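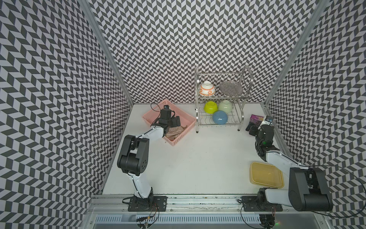
How many books should a book club read in a year?

Fewer than you'd think. Ours does eight, with a month off in June and a couple of gaps for when life gets silly, and people finish far more of them than they did when we were trying for twelve.

Okay, so that's the question I get most, and I'm putting it first so you can all relax and have your biscuit. Talk notes, 4/4/21, library meeting room. (Slow down on the first page. You always rush the first page.)

Hi everyone, thanks for coming out! I'm going to natter for half an hour on keeping a reading group going past its first year, and then I want to hear what you're all reading, which is my favourite part and the real reason I said yes to this.

Quick background. Our group started in Dorkville with five of us around a kitchen table, all keen as anything, and our very first pick was a 900 page family saga. Nine hundred pages! For a first meeting! Two people finished it, one read the ending and bluffed (quite well), and the other two brought cake and changed the subject. I loved that book and I'd still never do that to a new group.

(Pause here, ask who's bluffed at book club. Put your own hand up.)

So, page counts. We've got a soft limit of 500 pages now. Soft meaning you can argue for something longer, but you have to argue for it out loud, at a meeting, and we give everybody two months to read it. We've said yes to three big ones that way and they were some of the best nights we've had.
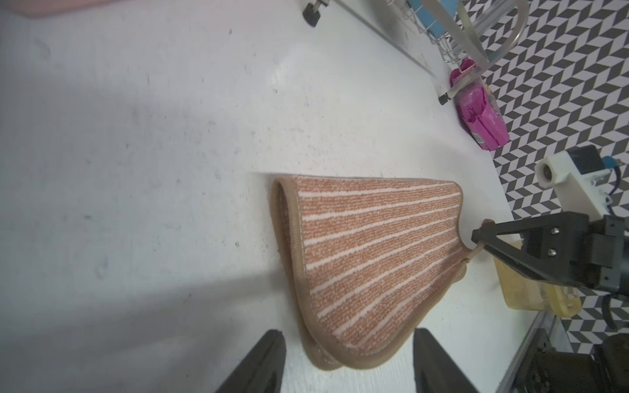 Notes by the convenor, Dorkville Evening Readers

Choosing the books. We tried voting and it was dreadful. The same three people liked the same sort of thing, so we read moody coastal crime for half a year, and I say that as somebody who adores moody coastal crime. Now we take turns, and whoever's turn it is just picks. No vetoes. You can grumble, and you should, because a good grumble makes for a terrific discussion, but you read the thing.

That's how I ended up with Brestmont, which I'd never have touched. It's a novel set over one winter in a boarding house, hardly anything happens, and I was up until two in the morning with it. Then the next month we had Zidero, a space opera with a glossary at the back, and I bounced off it so hard I can't tell you a single character's name. The person beside me had read it twice! We talked for longer about that one than about Brestmont.

(Hold up both copies. Mention the library has them, and the large print of Brestmont.)

Getting copies. Please don't make everyone buy new. Put your holds in the moment the book's picked, share the e-book details, and keep a box of spares going. Ask about the book club sets too, they're at the front desk and hardly anyone knows to ask.

Now, the DNF question. Can you come if you haven't finished? At ours, yes, always, and the rule is that we don't hush up the ending for you. Our other rule is the 100 page one: give it that much, and if you're still miserable, put it down and come and tell us where you stopped. I find the stopping point fascinating. Half the group gave up on Pärn in the same chapter, the long one with the ferry, and the other half said that chapter was their favourite.

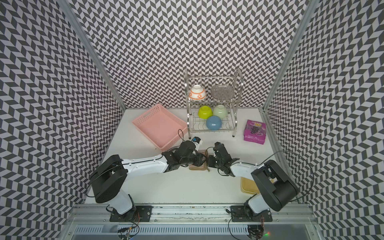 I went back and reread that ferry chapter afterwards, by the way, and I'm still on the side of the quitters, though I'll admit the last couple of pages are gorgeous. If you've got the patience for it, have a go and email me, I'd love to be argued with.

Discussion questions. The printed ones at the back of the book are fine for getting started, but I only ever use one or two. I like to ask everyone for a page they marked. Read a bit aloud, say why, pass it along. The quiet ones get a go that way without being put on the spot, and you hear lines you skimmed straight past.

(If running late, skip the bit on themed snacks. If not, tell the plum pudding story.)

Last thing before questions: write down what you've read. We've got a plain exercise book with the title, who picked it, and a score out of ten from each person who came. It's a lovely thing to flip through, and it settles arguments.

Right, over to you lot. Who's got something good on the go? Start at the back row and work forward, and remember to pass round the sign-up sheet.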